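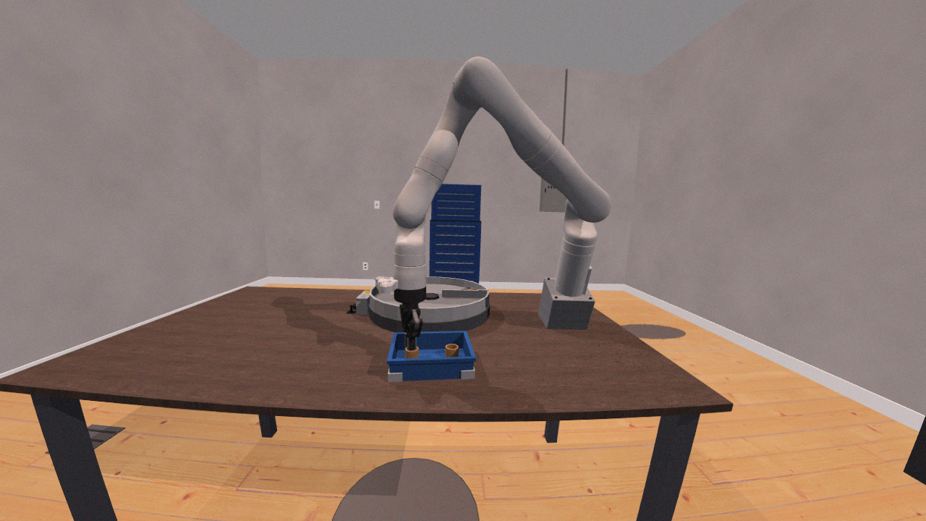
Two small cups in a blue bin on a brown table.

Illedbridge Retirement Plan: Common Questions

Who can join the plan?
Any employee of Grabner or Jekari who works at least 15 hours a week. You are signed up after 11 weeks on the payroll unless you tell us you want to stay out.

How much do I pay in?
The standard rate is 2 percent of your gross pay. You can raise it at any time on the Contributions page. Changes show up in your next paycheck.

I moved from Dravimari. What happens to my old savings?
They stay in the Dravimari plan until you ask for a transfer. Fill out Form 207 and send it to the plan office. Transfers are free.

Can I take money out early?
Only for serious illness or permanent disability. We do not offer loans against your balance.

What happens to my savings if I die before I retire?
The full balance goes to the person you named on your beneficiary form. If there is no form on file, it goes to your estate.

Can I keep working after I start my pension?
Yes. Your monthly payment stays the same, but you can no longer pay into the plan.

When are statements sent out?
Every July. If you have moved, update your address before the end of June.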